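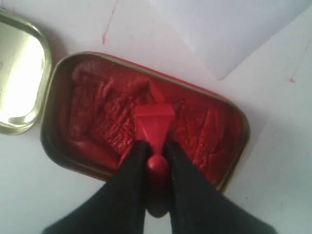 Red tool pressed into the paste, open tin, lid off to the left.

# Mulenel ink pad set

2 min read · 15 comments · 181 shares

README for the stamping part of Mulenel. Written fast, will tidy in March. Ask Janaka Patwary if something is missing, Sunil Ekanayake for anything about the paper scans.

## What's in it

- 2753 entries, one per press into the pad
- 2000 for general use, the rest held back by Sunil for checking
- notes on tin, lid and pad surface, plain text, one line each

## The things

Tin: metal, rectangular, rounded corners, separate lid. Goes on a white tabletop. Lid comes right off and lies next to it.

Pad: thick and deep red, crinkly on top. Folds, little craters, shiny bits. Not flat like an office pad so don't expect an even print. Surface notes use "ridge", "crater" or "lump". Use one only, pick the biggest.

Tool: red plastic, flat tapered head, narrow neck, round knob. Nearly the same red as the pad. Janaka missed it in the first batch of notes and had to go back thruogh them, so look for the smooth facets.

Paper: white, plain. Kenddale supplied the first pack, Fundska the later ones. Can't tell them apart in the scans, column left blank.

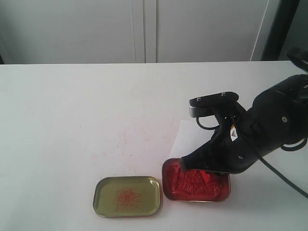 Pad and lid on the table, red-orange scribble inside the lid.

## Lid marks

Some lids are clean inside, some have ink lines on them. Write down "marked" or "clean", no need to say what shape. If glare covers most of the lid put "unsure". Please don't guess, we had a lot of guessing in the Gunawardena notes and it took ages to undo.

## Known problems

- Colour of the lid reads as silver in some entries and gold or olive in others. Depends on the light. Don't merge, don't correct.
- "left of tin" means left as you look at it, wherever you happen to be looking from
- a few notes say "wax" for the pad. Same thing, leave them
- spelling of "smudge" is all over the place, search for "smuge" aswell

## To do

Second pass on the lump notes. Blank column for paper. Proper file list.

Related

Mulenel: envelopes and folding
Gunawardena notes, corrected
Kenddale paper pack, sizes
Fundska order list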